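Suche im Archiv Suchbegriff eingeben Los Erweiterte Suche

Drucken | Per E-Mail weiterleiten

Liste: Arbeit und Technik
Betreff: Re: Wie läuft das bei euch mit den Greifern?
Von: Adalberto Bittencourt
Datum: 13. Januar 2019

Hallo zusammen,

eigentlich wollte ich nur kurz antworten, und nun sitze ich schon beim zweiten Kaffee. Also der Reihe nach, soweit ich das hinkriege.

Aus der Runde in Vetden kam vor den Feiertagen:

> Bei uns soll ab Juni ein Teil der Packplätze umgestellt werden.
> Die Kolleginnen und Kollegen fragen natürlich zuerst, wer
> bleiben darf, und dann, was sie danach den ganzen Tag machen.
> Auf die zweite Frage kriegen wir von oben nur Folien. Ihr in
> Ferden habt das doch schon hinter euch, oder? Was hat sich
> wirklich geändert? Und hat euch vorher mal jemand gefragt?

Hinter uns haben wir es nicht, wir stecken mittendrin! Aber ein bisschen was kann ich erzählen. Bei uns in Ferden heißt das System Urnus und macht das Umsetzen von Kleinteilen aus den Kisten in die Fächer. Vorher haben das fünf Leute pro Schicht gemacht, jetzt sind es noch zwei direkt an der Linie. Die anderen drei sind noch im Haus, das gleich vorweg, weil es immer die erste Frage ist. Eine ist in die Reklamation gegangen (freiwillig, sie wollte schon lange weg vom Stehen), die beiden anderen machen jetzt das Anlernen.

Und dieses Anlernen ist die Sache, mit der bei uns keiner gerechnet hat. Da sitzt man am Tisch, hat den Greifer in der Hand und macht die Bewegung vor. Hingehen, zumachen, anheben, ablegen, aufmachen, nächster Durchgang. Für jedes neue Teil etwa 1.000 Mal, verteilt auf mehrere Tage und mehrere Leute. Ich habe es selber eine Woche lang gemacht und fand es am Montag noch lustig. Am Freitag habe ich nachts davon geträumt. Der Arm wird anders müde als beim Packen, mehr im Unterarm und im Daumen, und man redet weniger miteinander — beim Packen ging das nebenbei, beim Vormachen verliert man sofort den Faden.

Umgekehrt muss ich sagen: Die Kollegen, die das jetzt dauerhaft machen, sind richtig gut darin geworden, und sie merken auch, dass man sie braucht. Wenn ein Teil schlecht läuft, kommen die Techniker von Nimri und fragen, wie man es von Hand anfassen würde. Das gab es früher nie. Da hat sich höchstens mal jemand mit der Stoppuhr hinter einen gestellt. Was leider fehlt, ist das Geld dazu. Auf dem Papier ist es immer noch Packerei, gleiche Lohngruppe, gleiche Stellenbeschreibung, und darüber streiten wir seit dem Herbst. Die Geschäftsleitung sagt, man sitze ja jetzt. Stimmt, man sitzt. Man bringt aber auch einer Maschine bei, was man selbst über Jahre gelernt hat, und das sollte etwas wert sein, finde ich.

Für die zwei an der Linie ist es zwiespältig. Weniger Heben, das loben beide. Dafür warten sie viel, und wenn Urnus stehen bleibt, muss es plötzlich ganz schnell gehen. Der eine nennt sich inzwischen selbst »Feuerwehr«. Früher war die Arbeit gleichmäßig anstrengend, jetzt ist sie stundenlang ruhig und dann hektisch. Das kommt in keiner Folie vor, fragt also ruhig danach.

Ob uns vorher jemand gefragt hat? Gefragt nicht, informiert schon, und zwar als die Tische schon bestellt waren. Deswegen mein Rat nach Vetden: Lasst euch den Plan für die Arbeitsplätze jetzt zeigen und wartet nicht bis zum Juni. Und besteht darauf, dass beim Anlernen gewechselt wird. Wir haben inzwischen eine Absprache, dass nach zwei Stunden getauscht wird, und seitdem ist die Stimmung deutlich besser. Schriftlich haben wir sie noch nicht — das ärgert mich, da hätte ich früher hartnäckig sein müssen.

Wer mag, kann uns gern besuchen kommen, am besten in der Frühschicht, da ist mehr los. Meldet euch einfach direkt bei mir, dann kläre ich das mit dem Einlass.

Viele Grüße aus Ferden
Adalberto

Drucken | Per E-Mail weiterleiten

Ähnliche Beiträge
Lohngruppen nach Umstellung, wer hat Erfahrung?
Stehhilfen an den Packplätzen
Nimri: Schulung nur auf Englisch
Protokoll vom Treffen in Vetden
Re: Re: Wechsel beim Anlernen

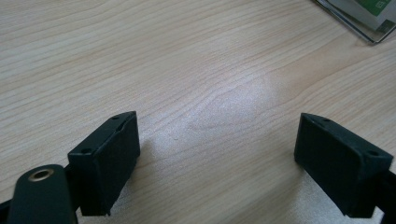

Bekommen die Kollegen, die in Ferden das Anlernen machen, dafür mehr Lohn?
Bisher bleiben sie in der Lohngruppe der Packerei, darüber wird seit dem Herbst gestritten.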